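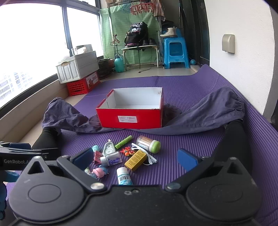
Glad they've finally put the parcel point back, one reader wrote to me at breakfast time, but could somebody please tell Platska that half of Nostley works until six? Well, quite. I had that message and a good many more like it, so I went down to have a look for myself.

The news first, then. The parcel counter on Nostley high street reopened in September after being shut most of the summer, and it's now run by Platska, who took over the lease from Dinu. It's in the same unit as before, next to the dry cleaner's, with the same slightly sticky door. You can collect, send and return things there, and there are 2 windows instead of the old single hatch, so the queue no longer winds out past the bus stop. Or it didn't when I was in it, anyway!

What's got people grumbling is the hours. The counter shuts at half past five, and your parcel is kept for 48 hours before it goes back to the depot. If you get off the late train (as I do, most evenings) you've got no chance on a working day unless a neighbour will go for you. Dinu used to hang on to things for a full week, and I must admit I got very lazy about it — I once left a pair of curtains there for six days and nobody said a word.

I asked at the window whether that might change. The answer was that Platska is looking at a later closing time for two evenings a week, probably from next month, and that a notice will go up on the door once it's settled. A petition asking for seven o'clock had 2942 names on it when I last looked, which for a town our size is quite something. I've signed it. My mother has signed it too, and she has never had a parcel sent there in her life.

There's a bit of better news on returns. You don't need to print your own label any more, as they'll do it at the counter if you bring the code on your phone, and flat-pack bits from Fornavis can go back there as well, so long as one person can carry the box. That'll save a few of us the drive out to the retail park, which is a misery at weekends with the roadworks on.

My own visit took roughly ten minutes, most of them spent hunting for my code while a very patient queue built up behind me (sorry, all). The card machine was working, the lights were on and the heating wasn't, so take a coat. If you've got something waiting, the text message gives the time it arrived, and the clock starts from then and not from when you read it. I'll put the new hours up here as soon as the notice appears.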